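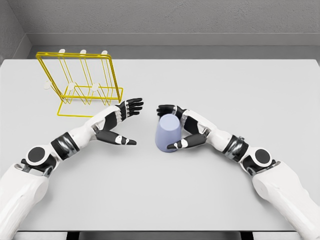
4.2 What the dish room crew does now

Figure 3. Simulated cup-racking task: right hand on the cup, left hand open, rack still empty.

I spent most of February in the dish room of the Skelgate canteen, and I'll admit I went in expecting people to talk about losing their jobs. They mostly wanted to talk about cups! The two-armed setup had been practicing in simulation (Figure 3) for 2,000 runs before we let it near a real sink, and the crew had watched plenty of those on the break room screen, with loud opinions on every one.

Once it went live it racked 1,481 cups by itself and called for help on 174 more. Those calls are what changed the job. Racking used to be the thing you did while chatting with whoever was drying, and now one person stays within earshot of the beep, which people found more tiring than the cups ever were (I tried a shift, and I agree). The early crew also lost about 40 minutes of shared work a day, and two of them asked for it back. We come back to that request in Section 4.3, along with the new shift plan.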